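Grey hair at 21, leave it or cover it?

mossbank_h
Hello all, long post, sorry in advance, kettle's on. My daughter is 21 and has found a proper streak of grey coming in at the front, much as mine did at her age, and she's rather upset about it. I've told her it's lovely (it is!) but I'm her mum, so that counts for nothing. She is looking at the Cleludum colour kit and I'm wondering whether to talk her out of it or keep my nose out.
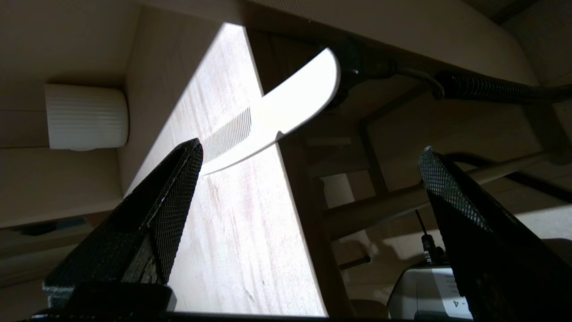 tealeaf_and_toast
Keep your nose out, love, and I mean that kindly. Mine came in during sixth form and every aunt I had told me it was "distinguished", which is the last thing you want to be at that age. I coloured it every 6 weeks for years and was perfectly happy doing it.

Pennywort
I'd go gently the other way. It's the upkeep that gets you, and the roots on a front streak show terribly. Could she try a wash-out one first, before she does anything lasting?

tealeaf_and_toast
Roots aren't that bad if you go a shade lighter, Pennywort! But yes, wash-out first is sensible, and do the patch test, even if the box makes it sound like a fuss.

Pennywort
We shall have to differ on the roots, I've cried over mine in July sunshine. Agreed on the patch test though.

mossbank_h
Thank you both, you are kind. I've passed on the wash-out idea and otherwise I'm saying nothing. She's thinking it over until after her exams.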